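Wrist camera or overhead camera for picking up bowls? Ultine says wrist is enough

Posted in Arms and Grippers

Piyumi Jayasinghe
Member

I'm setting up a small arm to clear dishes off a table, and before I spend any real money I've been running it in simulation. The gripper is the stock two-finger one from Ultine. Their sales page says a wrist camera is all you need for "everyday tableware" and that a fixed overhead camera is a waste. The bundle with the wrist camera is $1,469, and the overhead kit from Momitz would be on top of that.

I don't really buy it. Mugs are fine. Bowls are where I get odd results: one finger goes inside, one goes outside, and every so often the outside finger comes down on the rim. I've tried 2 approach angles and both do it. Is the camera the problem, or the gripper, or me? I'd sooner not pay for a second camera just to learn that it was my settings.

3 replies

tradie_dave
Member

Just get the overhead. Wrist cams are rubbish up close, everyone knows that. I had the Momitz one on a different arm and never looked back.

Iolanda Lacerda
Moderator, Arms and Grippers

I'd be wary of the sales page, and I'd be just as wary of "everyone knows". I've had a go at the same job in sim, and the wrist view did better than I expected in one way and worse in another.

What it's good for is the last bit of the approach. You can judge the gap between the fingers and the rim directly, and an overhead camera often loses that once the arm is in the way. What it's bad at is telling you where the rest of the bowl is. Get in close and the bowl fills so much of the view that your code may be working from a piece of rim and guessing the rest. If your bowl finder wants a full ellipse, it will either give up or make one up. Mine made one up, quite confidently, and I spent an evening blaming the fingers.

So before you buy anything, try these:

Save the wrist view at the moment the fingers start their final move, for good grasps and bad ones. Look at them yourself. If you can't tell where the outside finger should go, the software probably can't either.

Work out the bowl's position from further back, then hold on to that estimate and only use the close view for small corrections.

Open the fingers wider than you think you need. I was running 5 mm of clearance on the outside finger and went to 9. The rim strikes stopped in my setup, though a thicker bowl might bring them back.
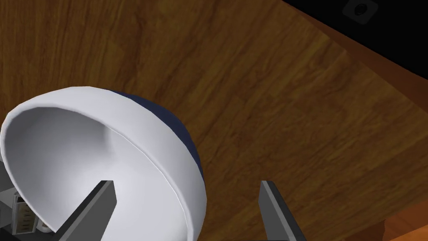

Iolanda Lacerda
Moderator, Arms and Grippers

Adding one of my wrist views, as the thread won't let me edit the post above. One finger overlaps the inside of the bowl and the other is outside it, with the rim in the gap between them. For lining up the fingers I'm happy with a view like that. For finding the bowl in the first place I wouldn't trust it, with so much of the bowl out of view.

Also keep in mind that this is a render. The white inside against the navy outside gives a nice clean edge, and the light on the table is even. A plain white bowl on a pale bench under a kitchen downlight is another matter, and I haven't seen Ultine publish anything on that. Ask them for failed grasps as well as good ones. I asked in January and got a brochure.

If the three checks don't fix it, borrow an overhead camera for an afternoon before buying the Momitz kit. Any old webcam on a shelf will tell you whether the second view helps.

Piyumi Jayasinghe
Member

Thanks, that gives me something to test. I was fitting a full ellipse too, so that's my first suspect. I'll try the wider opening tonight, but on its own, otherwise I won't know which change did it. Still not convinced about the bundle price.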